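Thu 26 July

Fish cracker dough, batch 7. Going back to the plain sago version, the tapioca ones from May puffed fine but tasted of nothing.

Mackerel from Harb, 2000 g whole. After heads, skin, bones and the dark strip: 1241 g flesh. Poor yield, my filleting, not the fish. Kept the bones for stock, they're in the small freezer, labeled.

Flesh minced twice with the salt, straight from the fridge. Bowl of ice underneath this time. Paste went sticky much faster than last batch, pulled into strings off the spoon. Then garlic, sugar, sago in three goes. Third go was too much at once and it went crumbly, had to bring it back with ice water, 100 ml. Write that down properly next time instead of pouring from the jug.

Rolled by hand on the board, floured with more sago. Logs as thick as a broom handle, tried to keep them even, ends always come out fat. Boiled until they floated and then a good while longer.

Towel note: terry is no good for resting the logs on. Loops stick to the surface and you get a furry skin. Flat weave only from now on, or a rack.

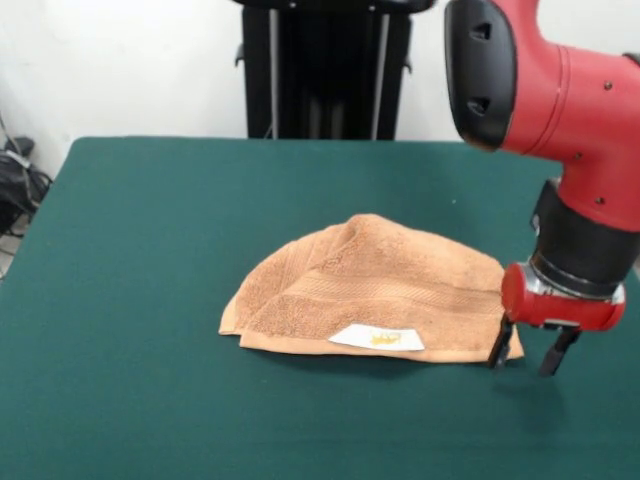

Terry towel, tan. Not for dough.

Cooled on the rack, then fridge overnight uncovered. They slice clean only when properly cold and stiff. Warm ones drag and you get a wedge insted of a disk, and wedges puff on one side.

Drying: half in the Clanomex dryer on low, half on trays by the window with the fan. Want to see if the slow ones curl less. Turn them all at lunch.

Starch question still open. Sarnier sago is finer than the Kestov and takes up water quicker, so the 100 ml may only be right for Sarnier. Need one batch with each, same fish, same day. Don't change the salt at the same time like I did in May, couldn't tell anything from that.

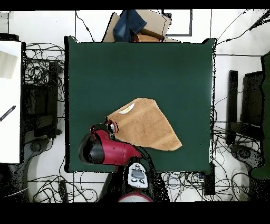
Frying, leftovers from batch 6 only: oil too cool on the first few, they sat there and went hard and brown. Hotter after that, opened up in seconds. Good crunch, bit salty, fishy in the right way. Chewy in the middle where the slices were thick, so thinner, and dry untill they snap.

To do
sharpen the long knife
ask Harb for the fish already filleted, get price
more sago, both makes
taste the boiled log ends with the chili vinegar before they go off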